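Section 4: Recording demonstrations on the clutter table

4.1 Purpose of this section

This section sets out how operators at the Sternside site are to prepare the clutter table and record demonstrations for the Fludus learning system. It applies to tabletop picking and placing only. Drawer and door tasks are covered in Section 5, and operators who have not completed the Section 3 familiarisation should not proceed.

A demonstration is one complete attempt at one written instruction, from the moment the arm leaves its rest position to the moment it returns there. Each demonstration is stored as an episode with the views from the fixed camera and the wrist camera, the joint readings and the instruction text. The system learns from the episodes as recorded. It has no means of knowing which movements were intended and which were mistakes, and operators are therefore asked to mark their episodes with care.

4.2 Setting out the table

1. Confirm that the arm is at rest and that the stop button is within the operator's reach.

2. Take the layout card for the session from the Kubiak folder. The card gives the task family and the types of object required. It does not give positions.

3. Place the objects by hand, at varied distances and angles. Toy food, cups, cutlery and small vessels should be mixed across the surface and should not be sorted by kind.

4. Leave scraps of paper and packaging among the objects where the card is marked "untidy". These are part of the layout and are not to be cleared between episodes.

5. Check the fixed camera view on the session screen before continuing. Both ends of the table must be visible.

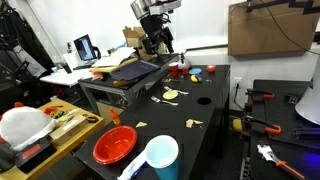 CAUTION

Keep hands and sleeves clear of the table once the arm has been enabled. If an object has to be moved by hand, disable the arm first and wait for the status line to read "Held".

Do not place objects over the round hole in the tabletop. Small items may drop through it, and an episode in which an object is lost must be discarded.

Clamps fitted to neighbouring tables are not to be loosened or moved by operators. Report any movement to the site lead, Irena Nowicki.

4.3 Recording an episode

6. Select the task family on the session screen and read the instruction aloud to the second operator, where one is present. Instructions take the form "put the fork on the plate" or "move the red cup beside the kettle".

7. Press Record and wait for the tone. Movements made before the tone are not stored.

8. Carry out the instruction at a steady pace. Approach each object from above wherever the layout allows, and open the gripper fully before the final descent.

9. If a grasp fails, the operator may try again within the same episode. Recovery from a missed grasp is useful to the system and should be kept, provided that the instruction is completed in the end.

10. Return the arm to rest and press Stop. Mark the episode as Complete, Recovered or Discard.

Note: An episode should be stopped and marked Discard if more than 15 seconds pass without movement of the arm.

Note: Change the layout after every 6 episodes. At least four objects must be moved, and at least one must be turned on its side or placed against another. Objects that touch, such as the toy aubergine and banana, are among the harder cases and are wanted in every session.

4.4 Checking the wrist view

The wrist camera travels with the gripper, and parts of the gripper will always be seen along the lower edge of its picture. This is normal. The camera must not be tilted to avoid it, as episodes recorded at different tilt angles cannot be used together.

11. Open the wrist view at the start of each session and after any knock to the arm.

12. Confirm that the tabletop is in focus and that the gripper fingers stand in front of it at the bottom of the view.

13. Compare the view with the one shown in this section. The objects will differ, but the gripper should take up a similar share of the picture.
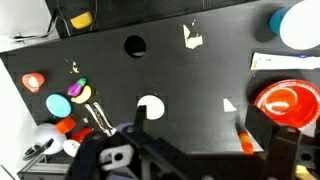

Page last changed: September

If the gripper appears noticeably higher or lower than shown, stop the session and follow the mounting check in Appendix B. Episodes recorded since the last good check should be marked "Mount query" and left in place. They are not to be deleted by the operator.

4.5 Closing a session

14. Disable the arm and confirm that the status line reads "Held".

15. Enter the number of the last episode in the session log. Numbering carries on from the previous session and is not reset. If the earlier log ended at episode 1049, the new log begins at 1050.

16. Upload the session to the Irkenden store and wait for the receipt. Sessions without a receipt by Monday will be treated as missing and will have to be sent again.

17. Leave the objects on the table unless the card states otherwise, and return the card to the folder.

Questions about task wording or episode marking should be addressed to Irena Nowicki. Faults with the arm or either camera are to be reported through the procedure in Section 7.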